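Notebook, 22nd October

Press kit and stills for the Oltov launch
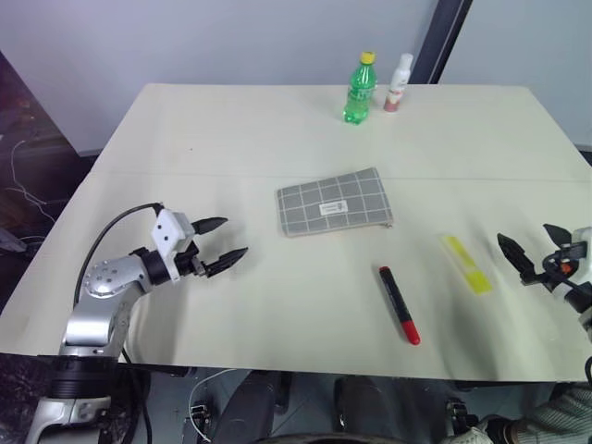 Stills sorting

Spent the whole morning on the gallery for Oltov, the new Fliretti film, and I'm still not through it. They sent 90 stills from the launch and the first day's shoot in one great lump, with no captions and half of them sideways! I've got it down to 29 for the main gallery and 17 for the poster folder. The rest are parked in "later", where I fully expect them to stay.

The two language versions are a pain again. The title card is a bit longer in the second one, so the lettering runs into the lead actress's shoulder on the wide banner. I tried shrinking it (looked mean) and then moving the whole lot left, and left won. If anyone opens the banner file, please don't flatten the layers, I've only just put them back after the Florar job.

Colour

The clap-shot pictures came out very orange. It's all those marigold garlands plus the stage lamps, and everybody's face had gone the same shade as the flowers. I pulled the warmth down bit by bit and stopped when the white shirts looked like shirts. Used the same settings on the group shots and they were almost right, except for 3 taken outside under the awning, which went blue and had to be done by hand. Saved as "launch warm" in the shared presets.

Trailer clip

Guzmán want a short teaser loop for their cinema foyers, no sound. I cut one from the June test footage, and it's quite pretty, but the loop jumps where the dancer turns round. Might try a fade there, though I do hate a fade in a foyer loop.

Still to do

Captions for the gallery, both languages.
Ask Fliretti which spelling of the title they've settled on, the invitation and the poster don't agree.
Send the banner over once I've heard back.
Find the charger for the small drive, it's not in the drawer.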